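The Lake Is Fine, Thanks for Asking

Every October the town of Juvham turns over its reservoir. More precisely, the reservoir turns itself over, and the town complains. Surface water cools, sinks, and shoves the bottom water up where the intake pipe can find it, and for two weeks the tea tastes like a flowerpot.

I moved here for the air. It was a while before anyone mentioned the water, and when they did it was in the tone people use for a brother-in-law. Istgate Lake supplies more than 3000 households, a cannery, and a car wash that advertises "mountain fresh" on a sign shaped like a droplet. The nearest mountain is a long drive away and drains in the other direction.

The taste comes from compounds made by algae and certain bacteria, the best known of which is geosmin. It is the smell of rain on dry dirt, much loved by poets in that setting and by no one at all in a glass. Human beings can pick it up at a few parts per trillion. We can't find our car keys, but we can detect that. At the levels found in tap water it isn't considered a health risk, a fact the water district prints on the back of every fall bill, beside the late fee schedule.

Last year the district tried to get ahead of the season. The Halvorsen treatment plant, a low brick building that most people take for a school, began feeding powdered carbon into the water a month early. Carbon works. It is also black, fine as flour, and fond of travel. A laundromat downwind put a sign in the window. The district moved the carbon delivery to 4 in the morning, which settled the laundry question and opened a new one about trucks.

The longer fix is upstream. Algae need phosphorus, and Istgate gets plenty of it from lawns, from fields, and from a flock of Canada geese that long ago stopped pretending to be on its way somewhere. The county has mapped 11 creeks and ditches that empty into the lake. Two of them carry most of the load, and both run past the golf course. I report this without comment. The golf course has commented at length.

Its position is that it switched to a low-phosphorus fertilizer four years ago and that the county ought to go look at Flurno Creek, where nobody golfs. The county did go look. Flurno Creek had a failing culvert, a bank sliding into the water by the yard, and a couch. Soil carries phosphorus with it when it goes, so the bank mattered. The couch was ruled neutral.

Crews have since laid back the slope and planted it with willow stakes, which are sticks you push into mud and then feel foolish about until spring. Most of them leafed out. Storm samples from the creek came back clearer than before, although it was a dry year and the people who take the samples would like everyone to calm down.
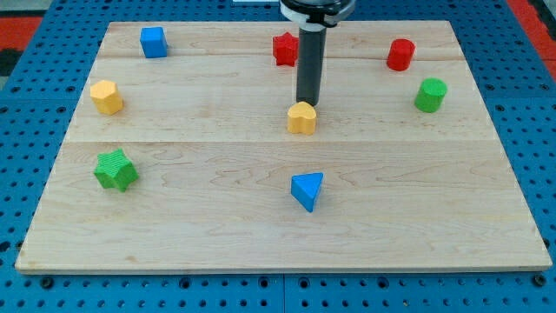
Calm is in fair supply at the monthly water meeting, held on a Monday, where the coffee is made with bottled water. I asked about that and was told it was left over from something. The lake itself won't respond quickly in any case. Decades of phosphorus are sitting in the mud at the bottom, and each fall's mixing can stir some of it back up, like an old argument at a family dinner. The district's own engineers talk about progress in terms of the next roof on the plant.

In the meantime there are pitchers with filters in them, and there is lemon. Chilling helps too. My neighbors, who have been drinking the stuff all their lives, claim they can't taste a thing, and several of them keep a case of seltzer in the garage.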